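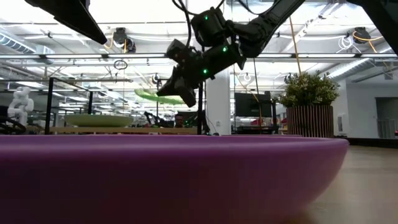 기존 저장 파일만 살려 준다면 정식 출시가 더 늦어져도 괜찮다는 댓글이 공식 게시판 맨 위에 올라 있다. 앞서 해보기 때 만든 도시를 버리고 처음부터 다시 시작하고 싶지는 않다는 것이다. 개발사 Simance는 화요일 공지를 통해 이 요구를 대부분 받아들이기로 했다고 밝혔다.

Simance가 개발하고 Grerness가 배급하는 도시 건설 전략 게임 Astine이 6월 앞서 해보기를 마치고 정식 버전으로 전환된다. PC판이 먼저 나오고, 콘솔판은 그 뒤에 별도 일정으로 출시된다. 콘솔 이식은 외부 스튜디오 Sýkora가 맡는다.

당초 Simance는 정식 버전에서 지도 생성 방식이 완전히 바뀌기 때문에 앞서 해보기 기간의 저장 파일을 쓸 수 없다고 안내했다. 강의 흐름과 지하수를 계산하는 부분을 새로 만들었고, 건물 배치 정보를 기록하는 형식도 달라졌다는 설명이었다. 이 공지가 나간 뒤 게시판에는 항의 글이 이어졌다. 한 지도에서 오랫동안 도시를 키워 온 이용자들의 반발이 특히 컸다.

화요일 공지에 따르면 정식 버전에는 저장 파일 변환 기능이 들어간다. 메인 메뉴에서 예전 저장 파일을 고르면 게임이 새 형식의 사본을 만들고, 원본은 그대로 남겨 둔다. 변환한 도시에서는 기존 지형이 유지되지만 지하수 기능은 꺼진 상태로 시작된다. 우물과 관개 시설은 이전 방식대로 작동하며, 새로 추가되는 침수와 가뭄도 발생하지 않는다.

변환이 되지 않는 경우도 있다. 이용자 제작 모드로 추가한 건물이 들어 있는 저장 파일은 해당 건물이 빈 터로 바뀐다. 건물에 들어간 자원은 창고로 돌아오지 않는다. 창고 용량을 늘리는 모드를 쓴 도시는 초과분이 사라질 수 있으므로 변환 전에 미리 자원을 소비해 두는 것이 좋다고 Simance는 안내했다. 멀티플레이 저장 파일은 방을 만든 이용자만 변환할 수 있다.

정식 버전의 시나리오는 모두 18개다. 앞서 해보기 버전에 있던 시나리오 12개는 목표와 시작 자원을 조정해 다시 수록하고, 나머지는 새로 만들었다. 새 시나리오는 해안과 고원 지형을 주로 다룬다. 기존 시나리오 가운데 난도가 지나치게 높다는 지적을 받은 광산 도시 편은 첫 겨울까지 주어지는 시간이 늘어난다.

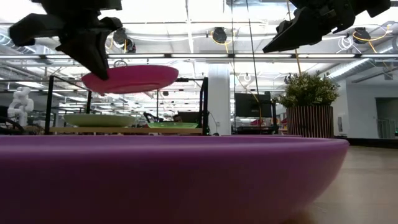
도시 규모 제한도 바뀐다. 지금까지는 한 도시에 주민 2000명까지만 살 수 있었고, 상한에 이르면 이주민이 더 들어오지 않았다. 정식 버전에서는 이 상한이 사라진다. 다만 주민이 상한을 넘어서면 개별 주민의 이동을 하나씩 계산하지 않고 가구 단위로 묶어 처리한다. 화면에 보이는 주민 수와 통계 화면의 인구가 다를 수 있다는 뜻이다. 사양이 낮은 컴퓨터에서는 설정 메뉴에서 예전 상한을 다시 켤 수 있다.

교역 체계는 비교적 크게 손봤다. 앞서 해보기 버전에서는 교역소를 지으면 정해진 간격으로 상인이 찾아왔고, 가격은 계절에 따라서만 움직였다. 정식 버전에서는 주변 도시마다 필요한 물자가 다르고, 같은 물건을 계속 팔면 값이 떨어진다. 목재와 도자기처럼 초반에 돈을 벌기 쉬웠던 품목에 의존하던 운영 방식은 통하기 어려워진다. 장기 계약을 맺으면 가격이 고정되는 대신 납품을 거를 때마다 평판이 내려간다.

인터페이스에서는 건설 메뉴가 정리된다. 이용자 설문에서 불만이 가장 많았던 항목이다. 건물을 종류별로만 나누던 방식 대신 자주 쓰는 건물을 따로 모아 두는 칸이 생기고, 이름 검색도 가능해진다. 도로를 곡선으로 그릴 때 한 칸씩 어긋나던 문제도 고쳤다고 한다. 글자 크기는 세 단계로 조절할 수 있다.

한국어는 정식 출시와 함께 지원한다. 현재 앞서 해보기 버전의 한국어는 이용자들이 만든 번역을 적용한 것으로, 정식 버전에서는 시나리오 설명문을 포함해 전체를 새로 번역했다. 기존 번역에 익숙한 이용자를 위해 자원과 건물 이름은 되도록 그대로 두었다. 음성은 영어만 제공된다.

모드 제작 도구는 출시 당일 나오지 않는다. Simance는 첫 번째 업데이트와 함께 도구를 공개할 계획이며, 그전까지는 기존 모드가 작동하지 않는다고 밝혔다. 모드를 계속 쓰려는 이용자는 플랫폼의 베타 항목에서 앞서 해보기 마지막 버전을 선택해 남아 있을 수 있다. 이 버전은 더 이상 수정되지 않지만 삭제할 계획도 없다.

콘솔판의 구체적인 출시 시기는 정해지지 않았다. Sýkora는 패드 조작에 맞춰 건설 화면을 따로 만들고 있으며, 지형 편집 기능은 아직 작업 초기 단계라고 전했다. PC판과 콘솔판 사이의 저장 파일 공유는 지원하지 않는다. 콘솔판에도 시나리오는 모두 들어가지만 멀티플레이가 포함될지는 미정이다.

가격은 정식 출시와 동시에 오른다. 인상 폭은 공개되지 않았다. Grerness는 출시 전날까지 지금 가격으로 판매하고, 앞서 해보기 구매자에게는 추가 비용 없이 정식 버전을 제공한다고 밝혔다. 사운드트랙과 설정 자료를 묶은 별도 상품도 같은 날 판매한다.

Simance는 출시에 앞서 저장 파일 변환 기능을 먼저 시험한다. 참가 인원은 100명이며, 공식 게시판에서 신청을 받아 추첨으로 뽑는다. 신청할 때 도시의 저장 파일 하나를 함께 올려야 하고, 모드를 사용한 파일도 받는다. 선정된 이용자에게는 시험용 버전의 접속 코드를 이메일로 보낸다. 시험용 버전에서 변환한 도시는 정식 버전에서도 그대로 불러올 수 있다.

시험 참가자가 방송이나 영상으로 화면을 공개하는 데에는 제한이 없다. 다만 새 시나리오는 시험용 버전에 들어 있지 않다. 변환 중 오류가 나면 게임 폴더에 기록 파일이 생기며, 이를 게시판의 오류 신고란에 첨부하면 된다.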